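Speaker notes – Two grippers, one bowl
Zunavberg automation meetup, March 2026
Slot: 2 talks per hour, so keep it moving. Leave time for the arguments at the end.

Opening (no slide yet)

Hello, thanks for staying past the coffee. I work on test setups at Durkholm, and for the last few months I have been happily throwing bowls around a kitchen. A simulated kitchen, so no broken dishes to report.

We wanted to know which of two grippers to put on our arm before we bought anything. One is the stock two-finger hand. The other is the Pavlović gripper, with softer, wider pads that wrap a little when they close. Everyone at our place had an opinion before we ran a single grasp, me included. I was sure the soft pads would win everywhere. Hold that thought!

Ask the room: who has picked a gripper from a datasheet? Wait for hands. Mine goes up too.

Slide 1 – What we ran

- Same arm, same controller, same kitchen, same bowl. The gripper is the only part we swapped.
- 2,772 grasp attempts in total, split evenly between the two hands.
- Bowl position shifted a little on every attempt, arm always back to its start pose first.
- A grasp counts if the bowl is lifted and stays up until the arm has finished its move. A bowl that slides out on the way scores zero, even if the lift looked beautiful.

Say slowly: we tuned the closing speed for each gripper separately. The first version of this study used one speed for both and it was a bad comparison. I threw it out. Painful, but I would do it again.

Slide 2 – The setup

Leave this up for a while, people like to look at it. Point out the two fingers over the counter and the bowl toward the left end. This is the stock hand, before a grasp. Mention that the raised section at the far end of the counter matters more than you would think: a wide gripper has to plan around it when the elbow swings over.

If someone asks why a bowl – thin rim, curved wall, and a lot of ways to grab it wrong. A block would have told us nothing.

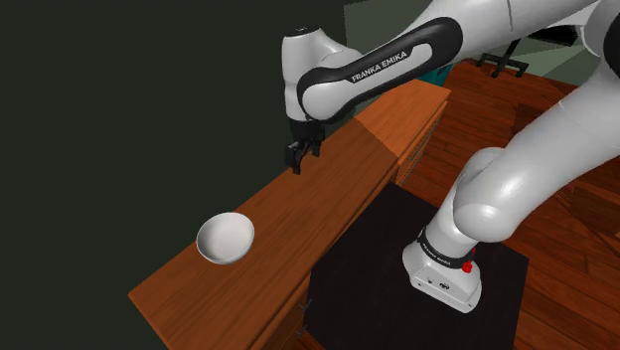 Slide 3 – Where the stock fingers did well

I love this part, because I got it wrong. Coming straight down on the rim with one finger inside the bowl and one outside, the narrow fingers were great. They fit, they closed, they lifted. The wide pads kept bumping the inner wall on the way down and nudging the bowl before they had closed on anything.

Play the clip twice. Second time at half speed, pause when the pad touches.

Slide 4 – Where the soft pads did well

Tilted approaches. As soon as the wrist came in at an angle, the stock fingers made contact at a tiny spot and the bowl started to turn. The Pavlović pads held it steady. They also forgave a sloppy position estimate, and ours was pretty sloppy for the first 70 attempts, until I found a swapped axis in my own config file. (Those attempts were rerun and are not in the results.)

Slide 5 – The controller surprise

Go carefully, this is the slide people photograph.

We raised the contact stiffness to 2,000 in our own settings for one side experiment, expecting a small change. The stock hand became twitchy and the soft one barely noticed. Some of that is probably our contact model, so please don't take it home as a fact about the hardware. I would love to hear from anyone who has seen the same thing on a real arm.

Slide 6 – What we are doing next

- Moving the test to the lab at Nistirside in July, on a physical arm, with both hands.
- Adding a mug and a flat plate. The plate scares me.
- Trying a wrist camera in two mounting positions, to see whether the wide pads block its view of the rim.

For now we are keeping the stock fingers as the default and using the soft pads for angled picks.

Questions

Likely ones: cycle time (not measured properly yet), suction (not tested, a curved wall would be fun), and whether the scripts can be shared (yes, come and find me at the Durkholm table).

If the clip fails to play, skip it and draw the rim on the whiteboard. Bring a marker.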